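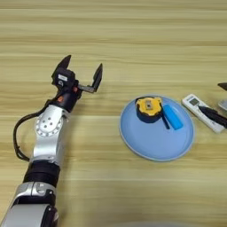 Lakshmi Rajan mantiene desde hace seis años un blog familiar de patchwork y restauración de muebles, Promby, y este mes de mayo ha terminado de migrarlo a una plantilla propia. La conversación se centró en el archivo: 1002 entradas, la mayoría con etiquetas duplicadas.

«El diseño era lo de menos», explica. «Tenía "colcha", "colchas" y "edredón" como categorías separadas. Las reduje a 20 y redirigí las direcciones antiguas una por una».

La cabecera la dibujó su prima, Meenakshi Sastry, a partir de un bloque de estrella de ocho puntas. Rajan pidió dos cambios: menos altura, para que el título de la entrada se leyera sin desplazar la página en el móvil, y un gris más oscuro en los enlaces. «El contraste anterior no llegaba al mínimo. Mi madre no distinguía el menú».

La copia de seguridad se hace a las 10 de la noche en un disco externo. Antes dependía del alojamiento de Brevstead, del que se dio de baja tras perder los comentarios de un invierno entero. «Recuperé una parte desde los avisos del correo. El resto no está».

Sobre la frecuencia de publicación es escueta: una entrada por semana, dos si hay viaje familiar. Las crónicas de vacaciones van ahora en una sección aparte, sin fecha en la dirección. Le queda por revisar el tutorial de ribetes al bies, cuyas medidas siguen en pulgadas.

Este sitio utiliza cookies propias y de terceros. Aceptar | Configurar

© Ziltness · Contacto · Volver arriba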